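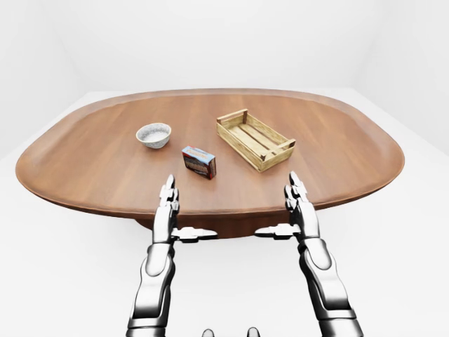
Tabletop Handling Cell, Simulated: Pre-Run Inspection Checklist
Zirlow bench, two-hand setup
Revised Thursday, July 1, 2021

Fill this in before every batch. Marks are Y, N or NA. If you write NA you owe the comments line a sentence, and "not applicable" is not a sentence.

Section A. Before anything moves

A1. Scene file matches the one named in the run sheet. Y
Comment: Name and revision both checked. The January batch matched on name only and we spent a week admiring results from the wrong table.

A2. Both hands open at start pose, nothing grasped. Y
Comment: Palms in, thumbs facing each other. This is the pose in the Tremen handbook, and it makes everyone look as if they're about to describe a fish.

A3. Hands clear of the table rim. N
Comment: Fingertips come up just above the tabletop at the near edge. Any first move that goes forward before it goes up is a rim strike. Lift height in the start routine to be raised and this line rechecked. Until then, no batch.

A4. Left and right arms assigned to the correct controllers. Y
Comment: Wiggle test done, one arm at a time. Doing both together proves that something wiggles.

A5. Stop command tested from the operator's keyboard. Y
Comment: Yes, we know it can't hurt anyone in there. The same habits go downstairs to the real bench, where it can.

Section B. Table and objects

B1. Only the objects on the run sheet are present. Y
Comment: Bowl, box, crate.

B2. Bowl: contents declared. N
Comment: Run sheet says "bowl." The bowl looks as though it has something pale and grainy in it, salt or sand or a relative of either. Is that loose material or one solid lump painted to look like it? The tipping limit depends on the answer. Whoever owns the asset, please write it down.

B3. Box: stable as placed. Y, with a grumble
Comment: Standing on a narrow end, turned at an angle, and closest to the hands of the three. It passes the settle test. It is also the first thing a lazy swing will knock over. Approach speed for the box stays at the low setting, whatever the demo schedule says.

B4. Crate: empty, grip points identified. Y
Comment: Handle bar at each end. The near end is by the right hand and the other one is well up the table, so a two-handed lift means a long reach for somebody. Do not let the planner hook fingers through the floor slats. It likes to, and the Pešek solver takes thin gaps personally.

B5. Mass and friction values entered for each object. N
Comment: Crate mass is 100 grams. I have met balsa with more ambition. Bowl and box look sensible. Corrected value to come from a kitchen scale and a real crate.

B6. Collision shapes checked against visible shapes. NA
Comment: Viewer plug-in won't load on this machine, so the check could not be done. On reflection that makes it an N. Changed to N.

Section C. Surroundings and limits

C1. Work area limits set and switched on. Y
Comment: Set and switched on are two different boxes in the Lestileo panel. Look at both.

C2. Contact force limit matches the real bench. Y
Comment: 52 newtons in both places.

C3. Lighting and background match the run sheet. Y
Comment: Plain white room, even light, soft shadows. Fine for a first pass. A policy that only works in a white void does not get signed off for the bench, which has windows and a coat rack.

C4. Random seed recorded. Y
Comment: 1343. Please stop using your birthday.

C5. Log storage checked. Y
Comment: Room for some 200 runs before the disk fills. It fills without telling you.

Section D. Stop rules during the batch

Stop the batch if a finger passes through anything solid. Save the log first, then laugh.
Stop if an object leaves the table and the run is still scored a success.
Stop if the two thumbs touch outside a planned two-hand grasp.
Do not edit limits mid-batch. If a limit is wrong, end the batch, fix it, and start this form again from A1. Yes, all of it.

Result: HOLD

Open items: A3 lift height, B2 bowl contents, B5 crate mass, B6 collision shapes.
Recheck needs a different inspector from the one who makes the fixes. Changing your login does not count as a different inspector.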